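How I Clear the Living Room Table After Company (Without Losing My Whole Evening)

I love having people over. I do not love the coffee table the next morning. Last Sunday it was bottles, cups, snack boxes, little packets of who knows what, and napkins that had been squeezed into balls and abandoned. I used to grab things one at a time and wander off to the kitchen with each of them, and by the fourth trip I'd be reading the back of a cereal box instead of cleaning. So now I have an order, and I stick to it (mostly!).

What you need

One tray or a shallow bin, a grocery bag for trash, a second bag for recycling, a damp microfiber cloth and a dry one. I set a timer for 60 minutes the first time I did this and had most of it left over, so don't let the list scare you.

Step 1: Trash first

Start with the stuff that needs no thinking. Used napkins, empty wrappers, straws. Open any box before you toss it, please. I once threw out half a box of really nice ginger cookies and I'm still a little sore about it.

Packets get a quick squeeze. If they're sealed, they go on the tray and back to the pantry. If they're open and it's something like sugar or crackers, I let them go.

Step 2: Bottles and cups

Carry all the drinks to the sink in one trip on your tray. Keep the tray level and put the tall things in the middle, with the cups tucked around them. My friend Oluwatosin Ekwueme carries four cups in one hand like a waiter, and I've tried it exactly once – ask my rug.

Check each bottle before you do anything else with it. Still sealed? Back in the fridge or the cabinet. Half full? I pour the water on my houseplants (plain water only, they don't want your lemon soda), then rinse the bottle. Look up what your town wants done with caps. Mine wants them screwed back on, but my sister's wants them off.

Step 3: Move the plant, then wipe

I keep a small plant on the table all year and for ages I just wiped around it. Don't! There's always a ring. Lift it off, wipe the whole top with the damp cloth, going with the grain if your table is wood, then go over it right away with the dry one. Check under the pot for drips before you set it back down.

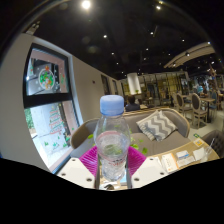
Bottle, plant and the rest of the table stuff, with my zigzag pillow on the sofa behind.

Step 4: The sofa gets two minutes

Crumbs roll, so pull the seat cushions forward if yours come loose and run the hand vacuum along the back. If you have wood trim, give it a swipe with the dry cloth while it's still in your hand. Throw pillows get a good smack outside and then go back wherever you like them. Mine has fringe, so I comb that out with my fingers, which takes ten seconds and makes me unreasonably happy.

Take both bags out before you sit down. If I sit first, they're still by the door at dinner time.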